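Saturday, 13th October

Slept badly and woke up cross, so take all of this with a pinch of salt.

The sourdough business has reached its second month and I am still not convinced. Vimala Kamath gave me the starter in September in a jam jar with a ribbon on it, and told me it would change how I felt about bread. I feel the same about bread. I liked it before. What has changed is that I now own a jar that has to be fed, and that I plan Saturdays around it, which I used to plan around nothing at all, very happily.

Today's loaf came out flat again. A good color, I'll admit, and it smelled the way the books say it should, but it had the profile of a hat somebody had sat on. The recipe wants 667 grams of flour. Why 667? I asked Vimala this on the phone and she said it was a ratio. Everything is a ratio with these people. I used 667 grams the first two times, on my knees in front of the scale adding it by the pinch, and then I got tired of it and poured until it looked right, and the bread was exactly as flat either way. Make of that what you like.

She also says the water matters. Apparently the water in Festley is hard and the water in Lirkia, where her sister bakes, is soft, and this explains her sister's crust. Maybe. Her sister also has a proper oven and no job.

Gopinath came by at eleven to return the ladder and ate two slices standing up. He said it was very nice. He says that about everything, he said it about the new parking meters. I asked whether he would pay for it and he thought for a while and said he would pay for it if it was for charity.

Then he got onto the Dranstead bread class, which I had been hoping to avoid. Usha Kandasamy has signed up and wants company. It is six evenings in the hall behind the library and the flyer promises that you will "reconnect with your grain." I have never been connected to my grain. The flyer also says bread made this way is easier on the stomach, keeps for a week, and lowers stress. Mine kept for three days and then I could have shingled a roof with it. As for stress, I got up at five this morning to fold dough.
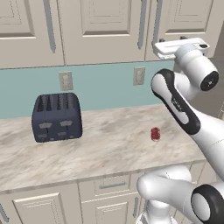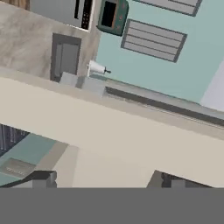 Page last modified: 13th October, 9:42 pm

Where was I. The stomach claim. I looked this up properly after lunch, or as properly as I could stand to. There is a lot of writing on the subject and nearly all of it seems to be by people with a book out. One man says his whole family stopped having headaches. He does not say what else they stopped doing that year. Another has a chart with no numbers on it, just an arrow going up. I found a couple of sensible pieces which said that some people might find it a bit easier to digest, that it depends on the flour and how long you leave it, and that more work was needed. I believed those ones, mainly for being so dull.

What I do believe is that it makes good toast. Day-old, sliced thin, done a little darker than you think you should, with too much butter. The flatness doesn't matter then. Sumathi Chettiar, who won't touch the bread fresh, had toast here on Thursday and asked for more, and she is the only one of them whose opinion I'd trust, having once sent back a glass of water in a restaurant.

But then, is it the bread or is it the butter? I put the same butter on the cheap white loaf from the corner this afternoon, same darkness, and ate one after the other at the table with my eyes shut. I could tell which was which. I could not swear I preferred the right one. I'd like to try it again with somebody else handing me the plate, so I can't cheat by the feel of the crust. Usha would do it but she would give me hints.

Anitha rang at four and I told her about the test and she said I was missing the point, the point was the making. People say that about fishing, too. I said if the point was the making then I could make it and throw it away, and she said well, you nearly do. Fair enough. She is coming on Wednesday and wants a loaf to take home, so somebody must like it, or she has birds.

I haven't decided about the class. The fee is not much, and it would be a chance to ask someone in person about the 667 grams and watch their face. On the other hand it is six evenings, and I know how I am by the third of anything. I told Gopinath I'd think it over and he wrote that down as a yes.

Fed the starter at eight. It had a gray puddle on top, which the booklet says is normal and Vimala says is neglect. Stirred it back in. It bubbled a bit, and I noticed I was pleased about that, and I went and did the dishes.

Rain since supper. The gutter over the back door is dripping again and I have just given back the ladder – no, he gave it back to me, it's in the hall. Tomorrow, then, if it's dry.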